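Ticket 3086 -- open day demo, kitchen sim station
Status: open, waiting on Heltow
Raised by: Adesuwa Fashola
Priority: high (visitors back in the building tomorrow morning)

Summary
Open day, kitchen station. Sim hand stops responding after a scene reset if a visitor has been on the glove. Screen keeps drawing, operator moves, nothing happens. Restart of the Gastitz client clears it. Had to do that 7 times today with a lineup of school kids watching.

Setup
Demo laptop on the Gastitz client, build 1461. Glove through the Josten dongle, left USB port. Big screen mirrored off the laptop. Same config as the September visit, which ran fine all arvo. Only change I know of is the scene pack, Dmytriv sent a new one last week.

Log, 10/26/21

9:20 Doors open. First two groups fine. Kids love it, one put the bottle in the cabinet first go, big cheer.

9:50 First freeze. Visitor took glove off, I hit reset, scene came back, hand dead. Swapped dongle to the right port. No change. Restarted client, good.

10:15 Again. This time left the glove on during reset. No freeze. Thought I had it.

10:40 Froze with glove ON. So much for that. Pulled the glove log before restarting, attached as glove_1.txt. Packets still coming in from Josten side so I don't think its the dongle.

11:05 Turned off mirroring in case the big screen was hogging the GPU. Ran off the laptop only, everybody crowded in, not ideal. Froze anyway. Mirroring back on.

11:30 Rolled back to the old scene pack. Old pack has no plant on the counter and the visitors' sheet mentions the plant, so had to talk around it. Four resets in a row, no freeze. Promising but not proof.

12:10 New pack back on to try and catch it properly. Grabbed the render at the start of the bottle task, hand over at the left of the counter, bottle lying on its side on the marble, cabinet compartment empty. 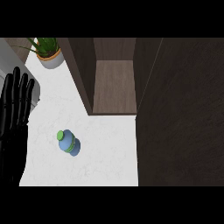 Things tried
Dongle, other port -- no change
Glove on during reset -- no freeze once, froze the next time
Mirroring off -- no change
Old scene pack -- four clean resets
Client restart -- fixes it every time, takes 20 seconds

Not tried
Fresh install of the client. No time between groups.
Second glove. It's in the Heltow case and I dont have the key.
Keyboard control in place of the glove, should tell us if the input side is involved at all.

Need from Heltow
Somebody to read glove_1.txt against the client log for 10:40.
A yes or no on running the old pack tomorrow. If yes I'll reprint the sheet tonight without the plant.
Key for the case, please. Front desk is fine.

Update 4:45
Last group gone. Stayed on new pack for the afternoon, restarted between groups before handing the glove over. Clunky but no dead hand in front of visitors after lunch. Will do the same tomorrow unless I hear back. Laptop is on charge in the demo room, logs copied to the shared drive under the ticket number.

Adesuwa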